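4.2 What the Chores Looked Like Up Close

I'll say it up front: I went into this part of the study expecting the folding to be the hard one. Towels are floppy, they hide their own corners, and everybody in the field complains about them. So when we sat down to pick chores for the Beltthorpe set, I put folding at the top of the difficulty list and sorting small hardware near the bottom. I had it almost exactly backwards (more on that in 4.3).

We ended up with 23 chores, split between household jobs like wiping a counter or closing a lunch box and shop jobs like putting hex keys back in their holder. Each one was first done by a person working with hand-held grippers, and the policy was trained on those recordings. We call the policy Treno, and the older baseline we compare it with is Clandlow. Both got the same 90 tries per chore, with the objects shuffled between tries.

I did a fair number of the human runs myself, and I'd recommend that to anyone writing a paper like this one! After an hour with a pair of grippers in your hands you stop being smug about robots. You can't feel whether a screw is sitting flat. You close the pads, you lift, and you look. I dropped an awful lot of washers, and I've been picking up washers with my fingers my whole life.
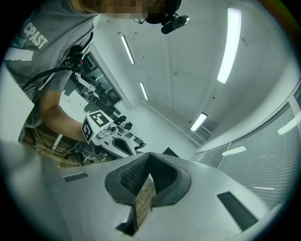 Figure 3. Hand-held grippers in use at the bench. The near one has dark rubber pads set in a V; the one behind it carries a marker cube on top.

The washers are a good way into the results, so let me stay with them for a bit. Treno finished the washer sort on 48 of its tries, and most of the failures came at the same moment, right after the grasp, when a part had tipped sideways between the pads. A person sees that and gives the wrist a little turn. Treno mostly carried on as if everything was fine and let go over the wrong bin. Clandlow did worse, but it failed earlier, usually by missing the part altogether.

Is that good enough for a real shop? I don't think so, and the people at Ursu who lent us their parts bins didn't think so either. They'd be happy with a slow machine. What they can't use is one that mixes two sizes of washer and keeps going, and on that count we're not there yet. The wiping chores were a much happier story, and I'll turn to those next.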